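## Marble-look counters, worth it or regret?

**socorro_n** — 28 February 2024

Redoing the kitchen in May, stuck on the top. 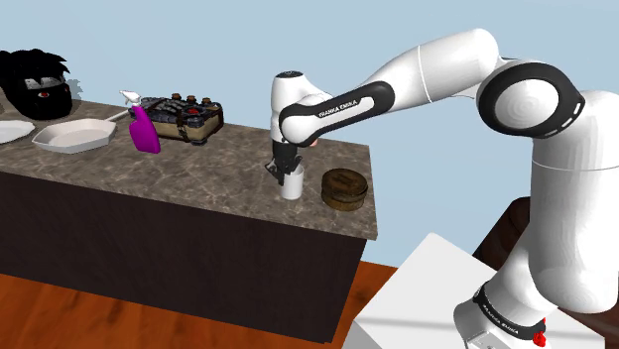

Quote from Drindberg came in at $336 more than the plain white one and my husband thinks I'm nuts. I want something busy enough to hide crumbs. Gray-brown marble pattern with a dark brown front, like under that little white cup, is pretty much what I'm after. Anybody living with one?

**makisk**

Had a gray-brown one 4 years. Hides everything. Too much tbh, I put my sleeve in jam every week. Get it anyway

**Giuliana M.**

Disagree!! Dark fronts show every drip and fingerprint. We had dark brown at the old place and I was wiping it down all day long. Go light on the front, pattern on top.

**makisk**

> Dark fronts show every drip

Only if its glossy. Matte is fine.

**Giuliana M.**

Mine WAS matte.

**jchambi80**

Depends on your light too. North window here, brown looked like mud by 3pm. Ask Drindberg for a big sample, not the tiny chip — they charged me $80 but gave it back when I ordered. Lean it by the sink a few days.

**socorro_n**

Didnt know they did big samples, calling tomorow. Window faces west so maybe ok?

**Efraín T.**

West is fine. Also check where the seam goes before you sign. Ours landed right in front of the stove and the pattern doesn't line up. Paid $200 to have it moved, still see it.

**Giuliana M.**

^ this. And still no on the dark front, sorry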